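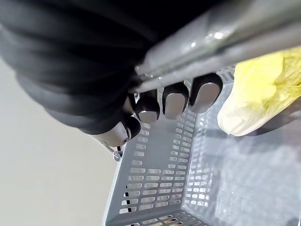
4月 文:ダラル・ファフーリ(Dalal Fakhoury)
シェア 246 コメント 7

買い物かごについての話 発表用メモ

はじめのあいさつ。ゆっくり話すこと。私は早口になると助詞を間違えますので、聞き取れないときは手を上げてください、と最初に言う。

自己紹介は短く。ナッジャルという食料品店で働いています。ブルタウの駅の裏にある、あまり大きくない店です。私の担当はレジと、入口のかご置き場です。かご置き場の担当という仕事は、正式にはありません。けれども、いつの間にか私の仕事になりました。(ここで少し待つ。前の練習のとき、カルラさんが笑いました。)

今日の話は、お客様がかごを取ってから、レジの台に置くまでのことです。棚の並べ方や値札の話は、次のエイダン・ヘイズさんがしますので、私は触りません。

1 ハンドルのこと

私の国の市場では、買い物はほとんど袋でした。かごは店の人が野菜を並べるために使うものでした。ですから、日本語で「かごをお使いください」と言うことに、はじめは慣れませんでした。

私たちの店では、灰色のプラスチックのかごを使っています。ハンドルは金属です。前の店長のときは、ハンドルもプラスチックでした。プラスチックのハンドルは軽くて静かです。冬に手が冷たくなりません。金属のものは冷たいですし、倒れるときに音がします。それでも私は金属のほうが好きです。重い物を入れても、形があまり変わらないからです。

プラスチックのハンドルは、牛乳と米を一緒に入れると、真ん中が少し下がりました。そうすると指が自然に真ん中に集まって、痛くなります。お客様は「かごが重い」とおっしゃいますが、重さの問題と、指に当たる幅の問題は、別々に考えたほうがよいと思います。

ハンドルが2本あるかごは、両方を一緒に握ってもらうのが一番です。片方だけで持つと、かごが斜めになり、中の物が低いほうへ動きます。卵が下になっていたら大変です。ただし、お客様に「両方持ってください」と注意するのは失礼に聞こえるかもしれません。私は、かごをお渡しするときに、はじめから両方のハンドルを上に立てて、そろえて渡します。そうすると、たいていの方はそのまま握ってくださいます。

(実物のかごを机に置く。片手で持ち上げて見せる。中は空でよい。そのあと水の瓶を入れて、もう一度持つ。)

重さについて。店では、手に持つかごは最大8キロまで、と決めています。これは店の中の約束です。メーカーの数字ではありません。質問が出たら、はっきりそう答えること。それより重くなりそうな方には、カートをすすめます。

2 中に入れる順番

ここはヴィム・クラマーさんが詳しいです。ヴィムさんは青果の担当で、バナナが黒くなることをとても気にしています。

かごの中では、最初に入れた物が一番下になります。当たり前のことです。しかし店の入口には、たいてい果物と野菜があります。つまり、柔らかい物を最初に入れて、その上に缶詰や油をのせるという順番で、店の道ができています。これは私たちの店だけのことではないと思います。

道を変えるのは簡単ではありません。入口に缶詰がある店は、少し暗く見えます。エイダンさんもそう言うはずです。それで私たちは、果物の売り場に小さい紙をはりました。「やわらかい物は、はしに寄せると安心です」と書きました。文はリマ・アブ・ハンムールさんが直してくれました。私の最初の文は「やわらかい物を下に置かないでください」でした。リマさんは、叱られているように読める、と言いました。

はしに寄せるというのは、かごの短いほうの側に立てるという意味です。真ん中を空けておけば、重い物をあとからそこに置けます。重い物が真ん中にあると、持ったときに傾きにくいです。パンは最後です。パンの売り場がレジの近くにあるのは、私たちの店のよいところです。

袋に入っていないレモンやじゃがいもは、よく転がります。かごの底に穴や格子があっても転がります。小さい物は紙の袋に入れてもらうのがいいですが、紙の袋は果物の売り場の右側にしかなくて、左から来た方は気がつきません。これはまだ直していません。(正直に言う。よい考えがある人に聞く。)

3 置き場の高さ

かごを床から積むと、最後の何個かは、とても低いところにあります。朝はよいのですが、夕方、かごが少なくなると、お客様は深く腰を曲げなければなりません。

それで、ウィシネの台を2台買いました。足に車がついた低い台です。これを置いてから、一番下のかごも膝の高さくらいになりました。台の値段を聞かれたら、あとで個別に答える。

もう一つ、積んだかごが抜けないという問題があります。二つ一緒に上がってくる、あれです。皆さんも経験があると思います。ハンドルがきちんと外側に倒れていないと、上のかごが斜めに入って、かたくなります。閉店の前に、上から順番にハンドルを倒し直します。時間はあまりかかりません。私はこの仕事がわりと好きです。音がそろうからです。

ぬれた傘の日は、かごの中に水が入ります。そのまま重ねると、次の朝、下のほうのかごがまだぬれています。雨の日の夜は、逆さまにして、少しずらして置きます。場所をとりますが、床を乾いた布でふくのも一緒にできます。

4 洗うこと

店のかごを洗う日は、月の初めに決めています。ぬるい水と、台所の洗剤を薄くしたものを使います。オナルという洗剤も一度使いましたが、においが強くて、私たちの店には合いませんでした。(この部分は時間がなければ飛ばす。)

一番汚れるのは底だと思っていました。けれども、洗ってみると、ハンドルのつけ根でした。金属とプラスチックが合うところに、小さい葉や、値札のシールが入ります。柔らかい歯ブラシで取れます。金属の部分は最後に乾いた布でふきます。水の跡が残ると、きれいに洗ってあっても汚く見えますので、ここは急がないほうがいいです。

シールは、爪で取らないでください。私は爪を痛めました。油を少しつけて待ってから、布でこすります。そのあと、油が残らないように、もう一度洗います。

5 レジの台に置くとき

お客様がかごを台に置くとき、ハンドルをどちらに倒すかで、レジの人の手の動きが変わります。私は左手で商品を取りますので、ハンドルは右に倒れているほうが楽です。カルラ・スマディさんは反対です。ですから、店の決まりにはしませんでした。自分で倒してから始める、とだけ決めました。

お年を召した方や、小さいお子さんと一緒の方は、台の上まで持ち上げるのが大変です。私は手を伸ばして「お持ちします」と言ってから、ハンドルを握ります。言う前に握ると、驚かれます。それから、お客様の手が離れたことを見てから、持ち上げます。引っ張り合いになったことが、一度あります。トマトの缶が落ちて、二人で謝りました。

(時間を見る。残りが少なければ、ここで質問に入る。)

質問がないときに、こちらから聞くこと:皆さんの店では、かごをどこに戻してもらっていますか。レジの手前ですか、出口ですか。私たちは出口にしていますが、袋に詰める台の下にも、よく残っています。

かごと水の瓶は、エイダンさんの番の前に机から片付ける。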